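Komum Community Help
Small cells and grippers

Foam pads on two-finger gripper: how often to change, and how to set the opening again after?
Posted by kerevley_cell2, 30 June 2019

Hello all. I look after one small cell in our workshop in Kerevley. The arm picks up empty steel trays by the rim and puts them to the next table. The gripper has two jointed fingers, and on each finger tip we have a tall foam pad, green on the outer side and black on the side which touches the tray. The pads are glued with double-sided tape.

Until last month it was good. Now sometimes the tray turns a little while the arm lifts it, mostly when the tray was not put straight on the table. I changed the pads one time, after 3137 picks by the counter, and for two shifts it was better. Then it came back. The closing force is set to 87 in the menu, the same as when the cell was delivered.

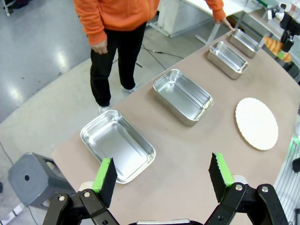
The program stops first with the fingers open, then it goes down over the rim and closes. I did not change any point in this program. My questions are: is it normal that the pads live so short, and must I teach the closed position again when the new pads are a little thicker than the old ones? The manual from the supplier says only "replace when worn", and I do not know what is worn for foam.

comine_service
Yes, you must set the closed position again. New foam is thicker, so the gripper thinks it has the tray earlier than it really does. I do it in this order:

Stop the cell and lock it. Take off both pads, also if only one looks bad. Clean the old glue with alcohol and let the metal dry. Put on the new pads and press each of them for one minute. Then leave them overnight if you can, because the tape needs time. In the morning close the gripper slowly with nothing between the pads and save this as the new zero.

Check also the pivot bolts of the finger joints. If you can move the finger tip by hand when the gripper is closed, new foam will not help you. With us this was the real fault, and we changed pads for all of August before somebody looked at the bolts.

For the pad life, we change at up to 600 picks on sharp rims. On rolled rims it is much longer.

gunawan
force to 100 and finish. works for me

kerevley_cell2
Thank you both. I closed the gripper without a tray and the right finger has play, I can feel it with two fingers of my hand. I will order new bolts for both sides. The force I leave at 87 for now, I am afraid for the rims.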